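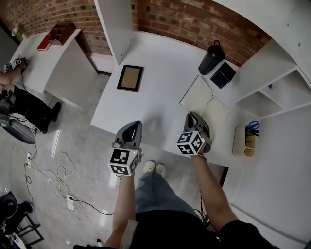

Handheld grippers in use at a desk. Each one carries a white cube printed with black markers.

Toltis, the company that sells training data for robot arms, has confirmed that a fault in its tracking software spoiled a large batch of recordings made with handheld grippers. It calls the problem "limited." Customers may want to see the numbers before they agree.

According to a notice sent to buyers on 29th October, 1,774 recordings were stored with the left and right grippers swapped partway through. The software is supposed to tell the two apart by the marker cubes fixed to them. When the cubes came close together, it sometimes mixed them up and carried on without raising an error. The whole batch held 2,000 recordings, so it is hard to see what "limited" means.

The fault came to light at Rulberg, a small firm that trains arms to tidy desks and pack boxes. One of its arms swung across its partner during a test and bent a wrist joint. Rulberg says no one was hurt. Engineer Yamila Mansilla spent three days looking for a mechanical cause before she checked the data.

"We were told every recording had been reviewed," Mansilla said. "I would like to know by whom."

Toltis says the bug arrived with an update in May and has now been fixed. It has offered to replace the bad files free of charge but has not said when. It also declined to say how many other customers received them, or whether any had reported damage.

Abhishek Vishwakarma, who handles quality at Toltis, said spot checks had been carried out on 104 recordings and "nothing unusual was seen." He did not explain how a check of that size could miss a fault present in most of the batch.

The company promises an automatic test that will flag swapped grippers before files go out. It made a similar promise last year after a problem with time stamps. Rulberg has stopped using the data for now and says it will send Toltis the repair bill.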